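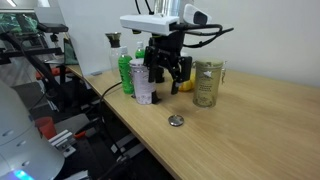 Edit Gulyás, dataset maintainer

Omley Tabletop – pantry subset

Household containers and produce on a light wooden table: green bottles, a can with a lilac label, an olive-gold tin with a metal clasp, a lemon. The subset has 17 layouts, split by layout into 4 groups.

Labels use plain names (bottle, can, tin, lemon, disc). Partly hidden items are labeled too – set occluded to 1. Clear glass against the white wall is the weakest class.

Corrections: Colton Chan, Wednesdays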